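## 4.2 Estimating finger opening from the wrist view

The policy described in Section 3 takes two inputs: the wrist image and the commanded jaw width. Early trials on the Plono cell showed that the commanded width is a poor stand-in for the real one. The fingers flex under load, and the drive has a small amount of play that grows with use. We therefore estimate the opening directly from the image and treat the motor reading as a prior.

The estimator uses the fact that the camera is fixed relative to the gripper base. Both fingers enter the image from the lower edge in every sample, and the only large change in their appearance comes from jaw motion. We mark one keypoint at each fingertip and two along the slot in each finger. The slot points matter most when a tip is hidden by a grasped part, and they are reliable as long as the rim of the slot keeps some contrast with the recess behind it. A small network predicts all six points, and a least-squares fit to the finger geometry gives the opening and a residual. Frames with a high residual are passed to the policy with the motor reading only.
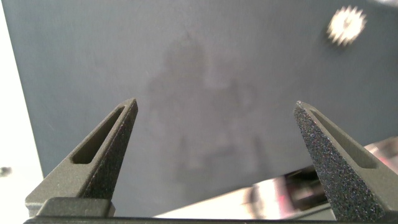

**Figure 3.** Wrist view with the jaws open and nothing held. The fingers are sharp; the panel behind them and the object at lower right are not.

Training data were collected in two rounds. The first round, recorded at the Milomcombe lab, contains 685 labeled frames taken at fixed jaw widths against plain backgrounds. The second contains 269 frames drawn from normal task runs, where lighting and background were left alone. Labels in both rounds were placed by hand and checked by a second annotator. We held out 90 frames from the second round for testing and used none of them to tune the residual threshold.

Training on the first round alone gave a network that did well on plain backgrounds and failed in a consistent way elsewhere. Bright highlights on blurred objects close to a finger pulled the tip keypoint outward — the fit then reported a wider opening than the true one. Adding the second round removed most of these errors. Random blur applied to the background, with the fingers masked out, removed most of the rest. Color jitter had no clear effect, and we dropped it from the final training recipe.

One limit remains. The fit assumes rigid fingers, so a bent finger appears as a change in opening together with a raised residual. The two causes cannot be separated from a single frame. A model with one bending term per finger is discussed in Section 6.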